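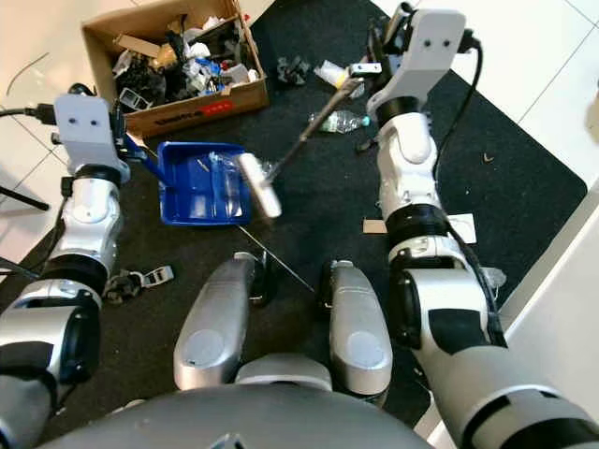 Brush and dustpan work at the Rathore open day in Sokville, seen from the robot's head camera.

Natalie Whitlock has been on her feet since seven and would like a chair. The open day at the Rathore workshop in Sokville ended twenty minutes ago, and the last families are still in the parking lot. She runs the demonstration program, and for most of the afternoon that meant standing next to a two-armed robot while it swept trash off a carpet.

"People come in expecting it to dance," she says. "I tell them we're going to clean the floor. A few leave. Most of them stay longer than they planned."

The task is simple to describe. The robot holds a dustpan in its left arm and a hand brush in its right, and it has to get small pieces of litter into the pan. Visitors saw wrappers, tissue and scraps of paper. Whitlock says soft plastic is the hardest of the lot.

"A wrapper weighs nothing and it has a spring to it. You push it and it moves more than you wanted, or it rides up on the bristles and comes back with the brush. Paper is easier. A water bottle is a different problem, because it rolls and it's too big for the pan anyway. You want the robot to leave that one alone and go after the small stuff."

She came to Rathore from Lornadent, a maker of dental equipment, where she spent nine years on small motors. The move surprised her family. "My mother still thinks I sell vacuum cleaners," she says.

I asked why anyone would teach a robot to use a brush when robot vacuums have been in stores for years. She has clearly had the question before.

"A vacuum does one job. If you can teach two arms to work together with a brush and a pan, you have learned something about holding a bowl while you stir it, or holding a jar while you turn the lid. The pan has to stay flat on the floor while the other arm moves. That's the part we care about."

The brush and the pan are ordinary household tools. Whitlock's group decided early on against making special ones. A customer's closet will have a normal brush in it, she says, and the robot should be able to work with that.

Rathore opens its doors twice a year, in January and in June. This one was on 29th January, and over 400 people signed in at the front desk. The next room had a sorting display from Grolico, a packaging company that shares the building, and the line for it ran down the hall for part of the day.

Children asked the most direct questions. One boy wanted to know if the robot got bored. A girl of about six watched two full rounds and then told Whitlock that it should start from the other side. "She was right, too," Whitlock says. "We start from the other side on tile. We haven't moved that over to carpet yet."

Carpet is on the list for the spring. The bristles drag on it, and the front lip of the pan doesn't sit as closely as it does on a hard floor.

I asked when she expects to see a machine like this in a regular home. A board in the lobby, put up by the marketing department, gives the year as 2045.

"I didn't pick that number," she says. "I'd like to get through June first."

She went to find her coat, then came back to ask if I'd seen where the sign-in sheets had gone.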